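The Largate Run

By eight minutes to four the whole robotics club had stopped pretending to do anything else. Tyagi Hall smelled of marker pens and somebody's orange, and Ilix was waiting over the fixture plate with its two black fingers apart.

"Seat seven," said Ankit Bansal, reading off the run sheet. "Processor from the holder, across to the board, into the socket. Go when you're ready."

Mara was ready! She had been ready since April, when she wrote the first pick routine on the back of a bus timetable and Ilix dropped a dead processor straight onto her shoe. She pressed the key. The arm swung, slowed, and sank toward the chip in that careful way she loved, like somebody reaching for a sleeping cat.
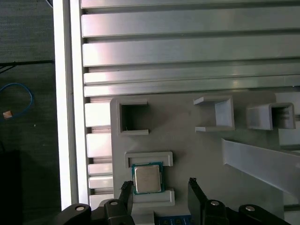

"Tilted," whispered Jonah, who was supposed to be watching the clock. "Mara, it's tilted."

"I know it's tilted. It can be tilted. We wrote the tilt thing!"

They had written the tilt thing over two long evenings and a great many crackers. If the chip sat crooked, the fingers were meant to close a little, wait, nudge, and close again. It had worked on the Litum simulator every single time, and everybody in the club knew how much that was worth.

The fingers closed a little. They waited. Mara found she was holding Jonah's sleeve.

Nudge. Close.

And up it came, flat as a coin on a palm, and the back row made a noise like a kettle. Ankit held up his hand for quiet, but he was grinning so hard that it didn't do much good. The Largate trophy came with 3,000 dollars for parts, and he had already drawn the new workbench on the whiteboard, twice, once with a plant on it.

"Don't look at the workbench," Mara told herself, and looked at the motherboard. The old Dell lay in its case with the socket standing open, all those tiny parts around it like a town seen from a plane. She had practiced this bit by hand so often that she could feel the corners with her eyes shut.

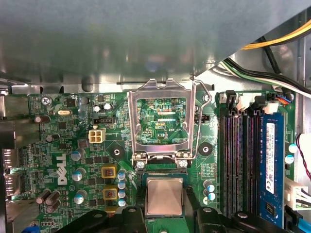 Ilix over the board, socket open, chip in its grip.

"Line up on the frame," she said, though Ilix couldn't hear a word.

"It's lining up," said Jonah.

"I can see that it's lining up!"

Ankit put down the run sheet. The arm moved the width of a fingernail to the left, thought it over, and started down.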